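Notebook, April - low voltage bench, dimmer board for the Vendau lamp

Continued from the page before. Leandro Gaete brought the last revision of the board and we agreed to stop changing the layout until the noise question is closed.

The noise

At low brightness the lamp sings. It is a thin sound, close to a mosquito, and it disappears when I turn the knob past one third. My first idea was the choke, so I put a drop of varnish on it and let it dry over lunch. The sound was the same after.

Then I pressed on different parts with a plastic stick while the lamp was on. Pressing on the choke changes nothing. Pressing on the ceramic capacitors near the input makes the sound lower, and when I press hard it almost goes away. So I believe it is the capacitors that move the board, and the board works like a small drum. Leandro has seen the same thing in the Palma version, but there the case was thicker and the customer did not hear it.

The dimming frequency is now 132 Hz. I chose this in winter only for flicker and I did not think of the ears. If we go much higher we leave the part of hearing where the board is loud, but the driver chip gets warmer. I must measure this and not guess.

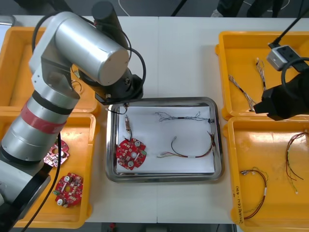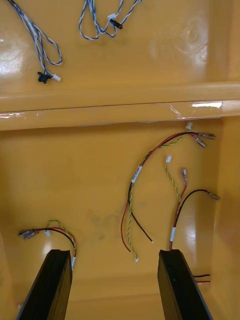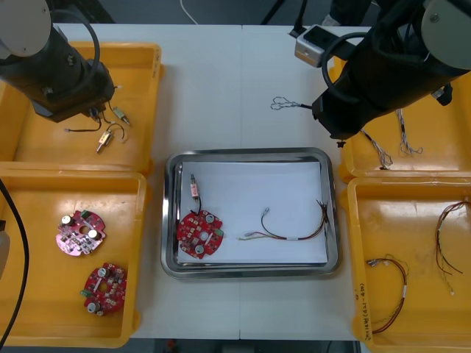

Trays and parts.

Soldering of the leads

The short leads were a problem again. The insulation shrinks back when I am slow with the iron, and then there is bare copper where I do not want it. I changed to the wider tip and a lower temperature, and now the joint flows before the plastic suffers. Two leads I had to do again. I should also write down that the flux from Clomley leaves a brown skin which needs alcohol and a brush - the old one did not.

Please do not clean the boards with the gray cloth, it leaves hairs under the parts.

To do

Raise the dimming frequency in steps and note the chip temperature at each step, 9 minutes of waiting every time.
Try soft-terminal capacitors in the input position. Clevisero has them but the minimum order is a full reel, ask if they will cut it.
Listen again with the cover closed, in the quiet room, before the compressor starts in the morning.
Give Leandro back his small thermometer.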